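I keep hearing that simulation is cheating. Ratih Lau said it to me again on Saturday, over noodles, and I get it - a rendered kitchen never has a sticky counter. But I've been poking at Pomska, our little manipulation benchmark, for 9 weeks now, and I've come around to loving the fake stuff.

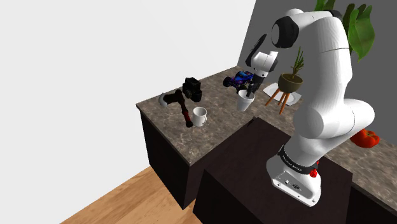
The Pomska counter in simulation, with the gripper at the tapered cup and the mug beside it.

We ran over 4000 episodes on counters like this one (try doing that with one real arm and two tired grad students!). What won me over was the clutter. A policy that looked brilliant on a bare table got hopelessly confused once we put a hammer and a toy car in there, and I'd much rather learn that on a Tuesday-night render than after a month of lab time. So yes, test on hardware too, please. Just publish the messy sim numbers first.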